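Flinov Two-Arm Bench Kit – Acceptance and Safety Checklist
Trial unit supplied by Nurnon
Inspected by: Wenjie Lei
Date: Jan 12, 2021
Checklist ref: 904

Each item is marked OK, ACTION or NOT CHECKED. An ACTION item must be closed before the kit is handed to general users. Comments are the inspector's own and have been sent to Nurnon unedited.

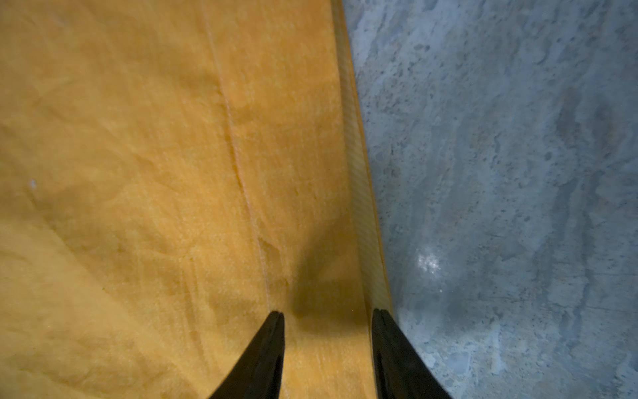
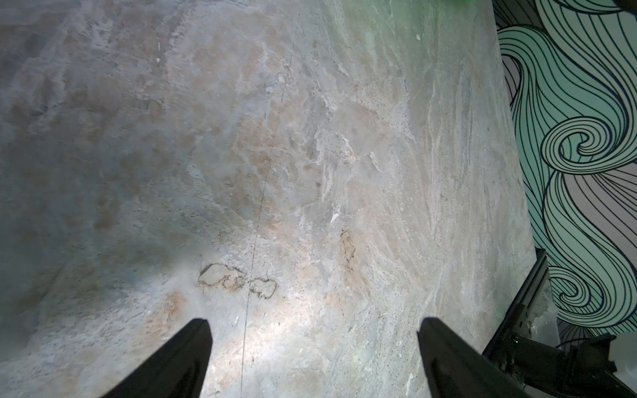
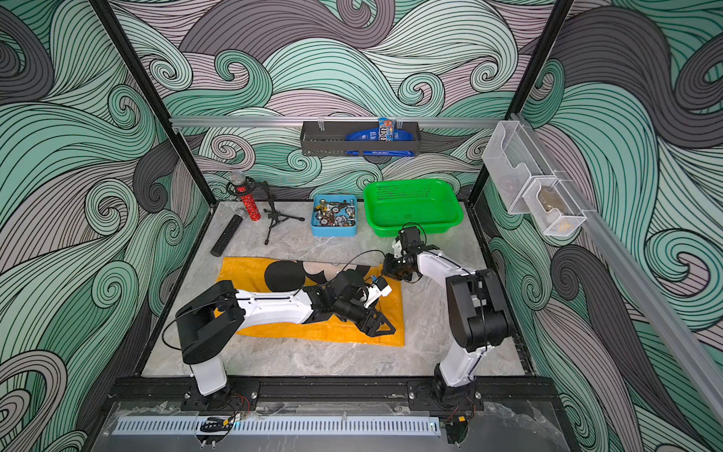 Trial kit, cloth task. First: fingers at the hemmed edge of the cloth. Second: fingers over the marble-patterned surface. Third: both arms at the table.

SECTION 1 – FRAME AND TABLE

1.1 Frame posts upright and fixed, no movement when pushed by hand
OK

1.2 Table height matches order (890 mm)
OK
Comment: Measured at both front corners.

1.3 Work surface free of damage
ACTION
Comment: There is a thin dark line across the panel and a few outlined patches near it that could be chips, wear or staining. On this pattern it is hard to tell which. Run a fingernail over each one with the power off. If any edge lifts, the panel should be changed, as a fingertip working this low will catch on it. Nurnon to say whether a plain panel can be had for the same price.

1.4 Protective film removed from clear panels
ACTION
Comment: Film is still on the front panel and has wrinkled. Please remove.

1.5 Wall rails and hanging storage secure
OK
Comment: Shelf and clear organiser both stayed put when pulled. We would still keep anything heavy off the walls. The manual gives no load figure for the clips and it ought to.

SECTION 2 – ARMS AND MOUNTING

2.1 Base bolts tight on both arms
OK
Comment: Checked with the key from the kit. The key is short and awkward at the back bolts.

2.2 Joint housings closed, no missing screws
OK

2.3 Arms can reach each other
YES – see comment
Comment: They share most of the middle of the table. The software has a minimum gap setting but it comes switched off. Switch it on before anyone runs two arms together. I have asked Nurnon to make this the default.

2.4 Arm stays up when power is cut
ACTION
Comment: Left arm sinks slowly. Right arm drops faster than I would like. Users must support the forearm before switching off, and a label saying so should go on the front bar where people will see it.

SECTION 3 – CABLES

3.1 Gripper cables clear of moving parts
ACTION
Comment: Both grippers have a cable loop standing out near the wrist. It needs some slack to let the wrist turn, but a loop like this can hook on a basket rim or a stand. Two small ties on each arm should do it. Turn the wrist through its full travel by hand afterwards.

3.2 Wiring at arm bases covered
ACTION
Comment: Small red and black wires are exposed near the bases. Sleeve or cover them. I have listed this as the most urgent item on the sheet.

3.3 Mains lead and plug undamaged
OK

SECTION 4 – GRIPPERS

4.1 Fingers firm, no play at the mount
OK

4.2 Fingertips free of burrs
OK
Comment: Tips are narrow, which suits picking up a hem, but treat them as pointed. Keep faces away from the table while the arms are live.

4.3 Cloth handling
OK with limits
Comment: Place the cloth flat and approach at the edge. Set the lowest finger height on the bare surface first, then again on the cloth, and use the higher of the two. The manual from Esteves, who write the software, has this the other way round on the quick start card.

4.4 Grip force limit set
NOT CHECKED
Comment: No gauge to hand. To be done at the second visit.

4.5 Cycle test, 1,000 open and close movements per gripper
NOT CHECKED
Comment: Nurnon say this was done in November. I have asked for the sheet.

SECTION 5 – LOOSE ITEMS AND STOPPING

5.1 Only items needed for the task on the table
ACTION
Comment: For cloth work, take off the microphones and the tray of nuts and bolts. A knocked tray means washers under the arms. The green basket can stay if the program uses it.

5.2 Emergency stop within reach of the operator
OK
Comment: Worked on each of 5 presses. The lead would only just reach for a left-handed operator sitting on the other side – a longer one should be offered.

5.3 Restart needs a separate action after a stop
OK

RESULT
Not accepted yet. Items 1.3, 1.4, 2.4, 3.1, 3.2 and 5.1 to be closed, and 4.4 and 4.5 to be checked. Trained staff may carry on using the unit at the low speed setting once 3.2 is done.

Note for buyers at Trustotero: the price quoted to us does not include the spare fingers or the second stop button. Ask for both in writing. Nurnon will send a fitter for the cabling at no charge during the trial, but after that a visit is paid for by the half day.

Signed: Wenjie Lei
Copy to: Nurnon service desk, Trustotero purchasing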